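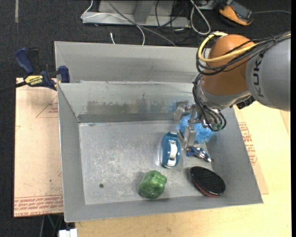

What Doesn't Match

Small household goods are the hardest part of the secondhand business, and in Polent they arrive by the bin

The trays at the Flevix warehouse in Polent are made of gray sheet metal, with walls that slope outward and floors scuffed from use. On a morning in March one of them held a hairbrush, two rolls of ribbon, a soap dish, a tape dispenser, a bath puff, a bicycle bell and a paper bag full of curtain rings. The tray next to it held much the same kind of thing and none of the same things.

The trade calls this mixed smalls. It is what is left when the furniture, clothing, books and electronics have been taken out of a house. A chair has a price. A coat has a label and a size. A tape dispenser with half a roll still in it has neither, and it has to be picked up, looked at and sent somewhere like everything else.

Flevix buys the contents of cleared homes, closed offices and discontinued store lines in three counties. The warehouse takes in 3,000 trays of mixed smalls in a year. Furniture brings in most of the money. Smalls take up most of the hours.

The first job is getting one thing apart from another. Hard objects with plain shapes are simple enough: a mug, a box of staples, a wooden block. Soft things are slower. Anything shaggy or tufted - a duster, a plush toy, a bath mat - catches on whatever is next to it and brings it along. Hairbrushes hold on to yarn. Shiny packets slide under other items and stay there until the tray is nearly bare. Flat things end up against the walls and in the corners, where there is very little room to get underneath them.

The shape of the tray matters more than a visitor would expect. The company used deep plastic tubs for years. They held more, but the bottom third was always crushed, and items at the bottom were handled last and often at the end of a shift. The metal trays are wide and shallow. They hold less, they are louder, and they can be wiped clean in a minute. Sloped walls let round things roll back toward the middle. The floor manager's one complaint is the noise when a stapler goes in from any height.

From the tray, each item goes one of four ways: single sale, bundle, parts, or scrap. The list of what goes where is called the Roman, after the street where the first shop stood, and it has been revised so often that the printed copy is mostly pencil. It runs to 19 pages. Office supplies get two of them.

Tape dispensers are a good example of how the list works. A weighted desk model sells singly if the cutting edge is clean. A light plastic hand model goes into a bundle with scissors, markers or a ruler. Color makes a difference, and bright ones move faster in August, when people are buying for dorm rooms and classrooms. The tape inside is ignored unless it has yellowed, in which case it is pulled out and thrown away. A dispenser with no roll is still worth keeping.

Brushes are more complicated. Clothes brushes, shoe brushes and lint brushes look alike face down, and the back of the thing tells you very little. Turned over, a used shoe brush shows its polish at once. Hairbrushes are not resold unless they are sealed in the original package. Lint brushes with a fabric face can be cleaned against each other, and the shop sells them in pairs.

Fuzzy things are the most argued over. Flevix will wash a stuffed animal and sell it, but will not do the same for slippers. Dusters are sold if the fibers spring back when shaken. Craft pieces such as pompoms and fake-fur trim go to a bag marked for schools, which costs less than the coffee the teachers drink while they look through it.

Most of the bundles end up at Clolum, a storefront on the south side of Polent that opens at ten and is busy until noon. There is very little shelving. Goods are set out on long tables in open boxes, and each box has a single price. Customers are free to dig. Some come with a list, and more come with a cup of coffee and an hour to fill. A retired couple who shop there most weeks have furnished a whole sewing room from the boxes, down to the pincushions. A man buying for a summer camp left with 14 rolls of tape, a sack of yarn and a dish brush he said was for himself.

The shop tried sorting everything by type when it opened. Pens sat with pens, brushes with brushes. Sales were fine on the pens and poor on the rest. When the staff went back to mixed boxes, grouped loosely by room, people stayed longer and bought things they had not come for. Kitchen and desk do best. Bathroom is slow all year.

The company would like the sorting to go faster. A full tray takes 15 minutes on a good day, longer when it is heavy with string, cable or anything else that tangles. Some of that can be fixed at the source. Crews clearing a house are now asked to wind cords, close jars and put a rubber band around loose pencils before they pack. They are also asked to stop taping boxes of thumbtacks shut with one strip, as one strip does not hold.

The rest comes down to what people own. A kitchen drawer in Polent is much like a kitchen drawer elsewhere: batteries, a brush, a key to something, a bit of ribbon saved from a gift. Three more truckloads were due that afternoon, two from houses and one from a dentist's office, and the empty trays were already stacked by the dock.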